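Dilten Community Repair and Reuse Programme
Progress report to the Vurncombe Fund, second period
Last updated: 4 Dec 2023
Reading time: 2 minutes

Purpose of this report

The report covers work carried out under the second instalment of the grant. It should be read with the delivery plan agreed at the start of the award, and follows the same headings where possible. Financial returns have been sent separately and are not repeated.

Progress against the delivery plan

The main task for the period was to open a regular repair service in Dultow, to stand alongside the existing one in Dilten. The Dultow service is now open. It takes small household appliances, lamps, clothing and bicycles, and operates on the same terms as Dilten: no charge is made for labour, parts are paid for by the owner, and an item may be refused if it is unsafe to work on.

Opening was later than planned. The lease on the Dultow premises could not be signed until the landlord had replaced the consumer unit, and the electrical certificate was not issued until November. The sewing and bicycle benches could have opened earlier, but the programme took the view that a partial opening would confuse residents who had been told to expect a full service. We accept that the fund was not informed of this decision as promptly as the award conditions require.

Demand in Dultow differs from that in Dilten. Residents bring more clothing and fewer appliances, and a good share of enquiries concern items too large to be carried in, such as washing machines and armchairs. These fall outside the terms of the award. Enquirers are given the details of the council's collection service.

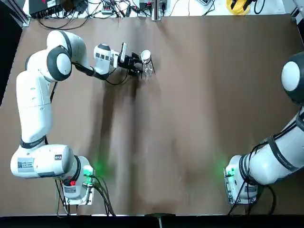

Fatos Perić asked at the Dultow open meeting why residents without a car should have to carry a heavy item across town, only to learn on arrival that it could not be accepted, and whether advice could be given by telephone first. The point was well made, and a similar concern had been raised in Dilten. A telephone line is now staffed during opening hours at both sites. Callers are asked for the make of the item, its age if known, and the nature of the fault.

Training

Two courses were delivered in the period, one in basic electrical safety and one in garment alteration. Both were full. The course in bicycle maintenance has been moved to the next period, as the tutor was unavailable on the dates the hall could offer. No additional cost arises from the change.

Partnership with Mbwambo

Mbwambo continues to supply reclaimed parts under the existing agreement. Deliveries have been reliable, though the sorting of mixed boxes takes more staff time than was allowed for. A revised arrangement, under which parts would be sorted by type before dispatch, is under discussion. The fund's consent will be sought if this alters the budget.

Matters for the fund's attention

Approval is requested to carry forward the unspent part of the Dultow premises budget, which results from the late start of the lease. It is proposed that this be used for shelving and for a lower workbench suitable for wheelchair users.

The heating at Dilten remains unsatisfactory. Quotations have been sought, and the matter will be covered in the next report.

Submitted by Fatos Ionescu, Programme Manager

Contact the programme office | © Dilten Community Repair and Reuse Programme | Back to top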